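Table (furniture)

A table is a piece of furniture with a raised, flat top, held up by one or more legs, a pedestal, trestles or a wall bracket, and used for eating, working, writing, playing games, preparing food or simply putting things down. It is among the oldest kinds of furniture still in daily use, and there are few homes, schools, shops or offices in the world without at least one. The part that people touch and look at is the top, usually called the tabletop, and a good deal of this article deals with how tops are made, joined, finished and looked after.

Name

The English word comes by way of Old French from the Latin tabula, meaning a board or plank, and also a writing tablet or a list. All of these senses have left something behind in English, so that a person may sit at a table, read a table of figures and table a motion, all in the same afternoon. (The last of these causes regular confusion, as in the United States it means to put a matter aside, while in Britain it means to bring it forward.) In older English, the usual word for a dining surface was board, and it survives in such expressions as room and board, sideboard and the board of a company, whose members once sat around one.

History

Low stands and small tables of stone and wood were known in ancient Egypt, where they kept food and belongings up off the floor. The Greeks used light tables that could be pushed under a couch when the meal was over, and the Romans grew very fond of them, paying large sums for tops cut from richly figured citrus wood.

In much of medieval Europe the great hall had to serve for eating, sleeping and holding court, and so the dining table was a set of loose boards laid over trestles and taken down once everyone had finished. Fixed tables with heavy turned legs and stretchers became more common in the sixteenth century, along with the draw-leaf table, whose extra leaves slide out from under the main top. The gateleg followed, and then a whole crowd of smaller tables made for one purpose apiece: tea tables, card tables, sewing tables, night tables and the little folding tables that were carried on military campaigns.

The nineteenth century brought steam-powered saws and cheaper veneers, and with them the matching dining set. In the twentieth, tubular steel, molded plastic and printed laminates made it possible to produce light, washable tables in very large numbers, and these soon filled kitchens, cafeterias and classrooms everywhere.

Construction of the top

Solid wood tops are normally built up from several boards glued edge to edge. Wood swells and shrinks across the grain as the seasons change, while hardly changing at all along its length, and a maker has to leave room for this. The top is therefore attached to the frame below with wooden buttons, slotted screws or metal clips that let it move a little. A wide top that has been screwed down tight will sooner or later cup or split, often in the first dry winter of a heated house.

Veneered tops have a thin sheet of decorative wood glued over a steadier core such as plywood or particleboard. They move much less and allow patterns that would be impossible in solid timber, though a deep scratch may go right through to the core. Laminate tops carry a printed sheet sealed under clear resin, and the print may copy wood, stone or nearly anything else. Glass, marble, slate, tile, linoleum and steel all have their own long histories as tabletop materials, and many tables combine two or more of them.

Where a top is made in more than one section, the line between the sections is called the seam or joint. On an extending table the seams are kept in register by small dowels or tongues, and a well-fitted one can hardly be felt with a fingertip. Breadboard ends, which are narrow strips running crosswise at either end of a top, help to keep it flat and cover the end grain.

Pale finishes

Light-colored tops have come in and out of fashion many times. Scrubbed pine, left bare and cleaned with sand or soap, was the ordinary kitchen surface of northern Europe for generations. Limed finishes, in which a white paste is rubbed into the open pores of oak and wiped away again, give a chalky grain pattern. Whitewashed and pickled finishes use thinned paint or stain to much the same end on softer woods, and printed surfaces imitate all of these. A pale top makes a small room feel brighter and is forgiving of dust, but it shows coffee, ink and berry juice very readily.

The Bretero pattern, named after the workshop where it was first sold, is a plain trestle table with a whitened top made in 2 sections. Its makers advised owners to rub in a thin coat of wax every September, before the heating season began. A similar table from Cunum has 5 loose boards and a drawer at one end. A list of pale-finish tables published in the Admasu furniture register in December 2018 ran to 80 entries, from almost 2000 that had been put forward.

Care

Most tabletops need nothing more than a soft, slightly damp cloth and a dry one to follow. Spills should be wiped up before they have time to sit. Waxed and oiled surfaces can be renewed at home with a little patience, while lacquered ones are usually harder to patch, and small repairs tend to show. Hot pans belong on a trivet whatever the finish, and a table standing in strong sunlight should be turned now and then, with any runner or vase moved about, so that the color changes evenly.

Height and size

Dining tables and desks have settled at close to the same height the world over, set by the height of an ordinary chair. Standing workbenches are higher, and coffee tables are much lower, generally level with the seat of a sofa or a little beneath it.

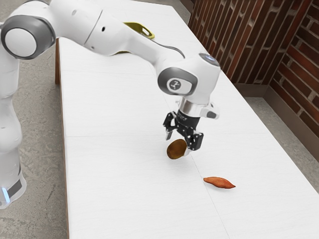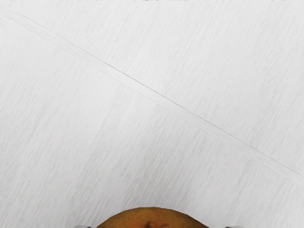

White tabletops, computer renderings. The second shows a streaked, wood-grain finish and a straight seam.

See also

Bench
Desk
Trestle table
Veneer
Workiso (worktable series)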